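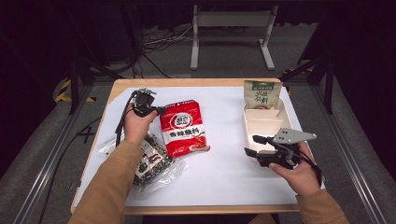 Red packet of spicy dipping sauce and a divided tray on a white-covered table.

Civow Help Desk
Subject: Book review excerpts show the wrong text after May update
Product: Civow Publisher, Reviews module
Site: Skoltstead Review of Economic Books
Opened by: Duván Ñahui
Assigned to: Wilson Chambi
Priority: Normal
Status: Resolved

Duván Ñahui, 9:14 a.m.
We publish reviews of books on economics and finance. After the May update, the excerpt on the listing page no longer matches the review it links to. The title, author and reviewer are correct. The excerpt is taken from a different review.

Steps to reproduce:
Open the Economics listing.
Find the review of "Credit After the Flood" (Flevodell Press).
The excerpt talks about central bank independence in small open economies. The book is a history of savings banks.
Click through. The full review is correct.

I count 70 reviews on the listing with a mismatched excerpt. I have not checked the Finance listing. Clearing the browser cache makes no difference, and a second editor gets the same result on another machine.

Wilson Chambi, 9:52 a.m.
Reproduced on the live site. Two questions:
Are the excerpts typed by hand in the Summary field, or left blank so the system generates them?
Do any of the affected reviews cover more than one book?

Duván Ñahui, 10:20 a.m.
Mixed. Older reviews have a hand-written summary. For newer ones we leave the field blank and the site takes the first paragraph. From what I can see, only the blank ones are affected.

Yes, we run joint reviews. There are 26 of them in Economics. "Credit After the Flood" is not one, but it was reviewed in the same issue as a joint review of two books on monetary policy. The wrong excerpt comes from that piece.

Wilson Chambi, 11:05 a.m.
That matches what I have in the log. The update changed how generated excerpts are stored. Before, each excerpt was keyed to the review ID. Now it is keyed to issue number plus position in the issue. A joint review creates one record per book, so it takes up two positions, but the excerpt job counts it as one. Every blank-summary review after it in the same issue picks up the excerpt of the entry before it.

Relevant line from the job output:
excerpt_build: warning: record count and excerpt count differ, continuing

It should have stopped there. I have filed that separately as a defect.

Please do not re-save the affected reviews for now. Re-saving writes the wrong excerpt into the Summary field, and after that it looks the same as one typed by hand.

Duván Ñahui, 11:31 a.m.
Too late for some of them. One of our editors re-saved a batch yesterday to see if it would help. Is there a way to find those?

Also, the wrong excerpts are going out in the RSS feed. One author has written in to ask why his book on pension funds is described as "a tired polemic against the gold standard." I would like the feed fixed first if possible.

Wilson Chambi, 1:40 p.m.
Feed: I have turned off excerpts in the feed for your site. Items now carry title, author, publisher and reviewer only. Subscribers who already pulled the old items may keep the old text until their reader refreshes it.

Re-saved reviews: the revision table keeps the previous value of the Summary field. I searched for reviews where Summary went from empty to filled with no change to the body text. Result is 27. The list is attached to the ticket. Please check it before I reset anything — a genuine summary added by hand would show up in the same search.

Duván Ñahui, 2:26 p.m.
Checked. One on the list is genuine, the review of "The Ayala Lectures on Public Debt." I wrote that summary myself. The rest can be reset to blank.

Wilson Chambi, 3:48 p.m.
Done, with the Ayala record excluded. I then installed the patched excerpt job and rebuilt both listings. Excerpts are keyed to the review ID again. The job now stops on a count mismatch and leaves the existing excerpts in place.

The rebuild processed 800 reviews with no warnings. Feed excerpts are back on. Please spot-check, in particular the issues that contain a joint review.

Duván Ñahui, 4:35 p.m.
Economics is correct. Finance is correct. "Credit After the Flood" has its own first paragraph back.

One leftover: joint reviews appear twice on the listing, once under each title, with the same excerpt. Was that always the case?

Wilson Chambi, 4:50 p.m.
Yes, that is the default and the update did not change it. To show them once, go to Reviews > Listing and turn on "Group titles under one review." The setting applies to new page builds only, so run a rebuild afterward — the button is on the same screen.

Closing this ticket. The defect for the ignored warning stays open on our side.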